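Ticket 136 - CPU swap cell, handling rules
Opened 2020-12-10
Status: open, waiting on Hervieu
Priority: 2

Problem: rule sheet from Pletik and our own cell rules don't agree on chip handling. Pletik says socket lever up and checked by a person before the arm picks. Ours says check after pick. Can't run both. Audit wants one version.

Log

Stopped the job list, went through the sheet line by line with the cell in auto. Chip in the fingers over the open case, socket open, lever up. 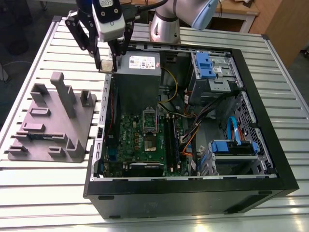
Who is allowed to clear a hold when the arm stops with a part in the fingers?
The operator signed on to the cell, at the pendant, after reading the stop code out of the log. Not remotely, and never from the Nulevance dashboard.

Added that to the draft as rule 4. Old wording said "anyone trained", too loose.

Next, speed. Sheet gives 200 mm/s for open moves, nothing for moves inside a chassis. Put in 96 for anything below the top of the case walls untill Hervieu gives us a real number. Brollance cell uses the same limit, no complaints on file.

Also missing from both versions:
- mains cord out before the case goes on the table, initials on the card
- loose cables tied back or logged as left
- wrist view saved at every hold, with the ticket number
- finger tips looked at start of shift, wipe only, no solvent

Wrist view on the card needs a plain label, part name and side. Agreed format as below, pls copy it.

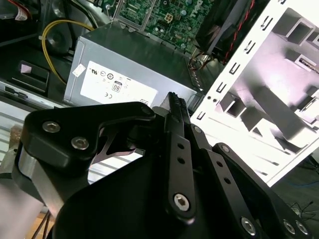

Wrist view, gripper and power supply, case open

Tried the draft on the night checklist. Reads ok. Step order for lever check still wrong in the printed copy, fixed in the file, reprint and bin teh old ones.

To do: Hervieu to confirm in-chassis speed. Pletik to accept lever check before pick, once only. Ticket stays open till both are in.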